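Filing loose sheets in a report folder
3 min read

hboyer_files
I keep printouts in a red plastic folder with a metal fastener in the fold. Two sheets go in tonight – they overlap a little on the table.
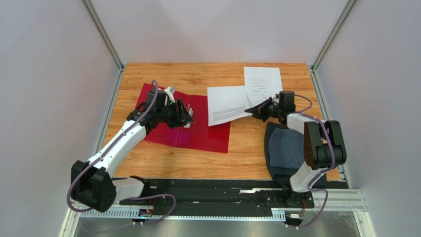
I'd rather not punch them again. Do you line up the edges first or just thread them one at a time?

Gurine
One at a time. Open the folder flat first.

lorton531
Disagree. Square them up, then put both on together. I did 30 that way in March.

Gurine
30 is too thick for those prongs – mine bent.

hboyer_files
OK, so for two sheets:

1. Lay the cover flat and keep paper clear of the fastener.

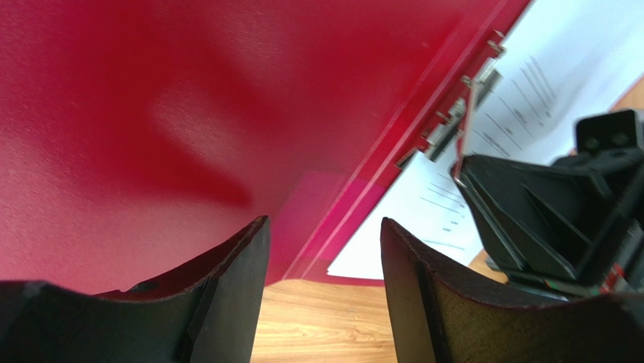

2. Square the sheets, then thread both.

lorton531
Yes. Crease the spine again before you close it.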